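Rikholm 2, reviewed after a full teaching term

Rikholm is a training package for small robot arms. You drive the arm by hand through a task, it records what the wrist camera sees, and it trains a grasping policy from the recordings. Version 2 drops the overhead camera completely. We bought a license for our lab at the end of the winter and have been using it on household objects.
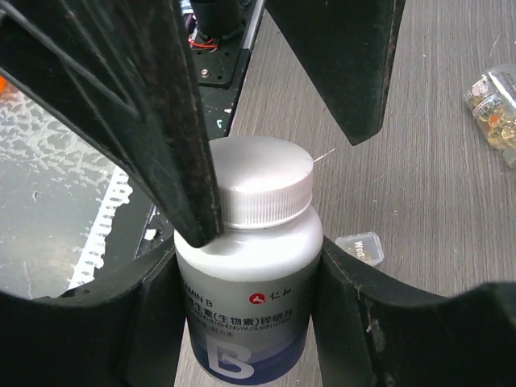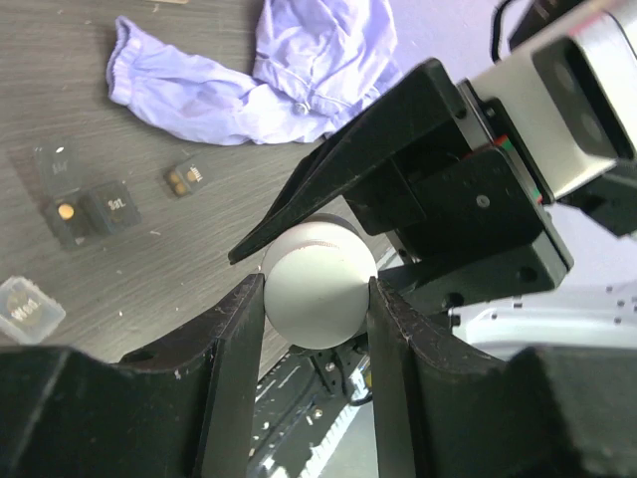
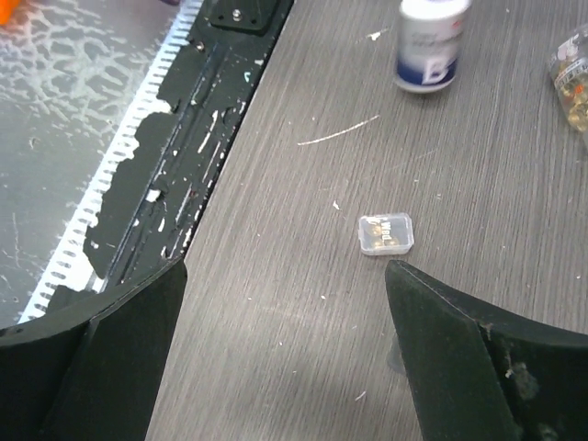

The claim behind version 2 is that one camera at the wrist is enough to learn a grasp, provided the demonstrations vary enough in how the arm approaches. The older method, which Mogensen still uses, fixes a camera over the table and treats the wrist view as an extra. I was doubtful about dropping it, mostly because of what happens late in a grasp. With the bottle held as it is in the first picture, the fingers and gripper body take up a lot of the view, and the policy has to work with what is left. The ball is easier in that respect. It sits between the flat inner faces of the fingers and stays bright against all that black. The clear memory card case in the third picture is the kind of object I would have bet against, small and see-through on a streaky gray table.

We recorded more than 3000 demonstrations, spread over bottles, balls, cloth and small plastic cases. Then we held back 800 trials for testing, with object positions the policy had not been trained on. The overall success rate was 68 percent. Bottles and balls came out well above that. Clear cases came out well below, and most of those failures were the same one: the fingers closed a little short of the case and came up with nothing. Cloth was in the middle and hard to score, so we agreed before testing that any lift clear of the table was a success.

We ran the same trials with Mogensen for comparison. It did better on the clear cases and slightly worse on the bottles. When we bumped the table between runs, Mogensen had to be recalibrated and Rikholm carried on as before. In a room full of students that matters a lot to me, and it is the main reason we renewed.

Setup took an afternoon. The installer supports Kekdale arms directly, and our older Bellero arm needed a config file that I had to request by email. The reply came the next morning and the file worked. The recording software is plain and quick to learn. You press one key to start, one to stop, and one to throw the run away. I would like a way to trim a recording afterward. At present a good grasp with a clumsy ending has to be deleted or kept whole.

The written guide is the weak part. It tells you to vary the approach angle but gives no idea how much. Our first batch was all taken from nearly the same direction, and the policy trained on it failed as soon as an object was turned. Recording again from mixed angles fixed most of that. A page of sample approaches in the guide would have saved us the first batch.

Training runs overnight on our one desktop graphics card. The log files are readable, and you can replay any failed trial from the wrist view, so students can sort failures by type without help.

I would recommend it for labs that move their arms around or share a bench. If your arm is bolted down and you mostly handle clear or very small parts, Mogensen is still the better buy. An update with better handling of transparent objects is promised, and I plan to rerun the case trials when we get it.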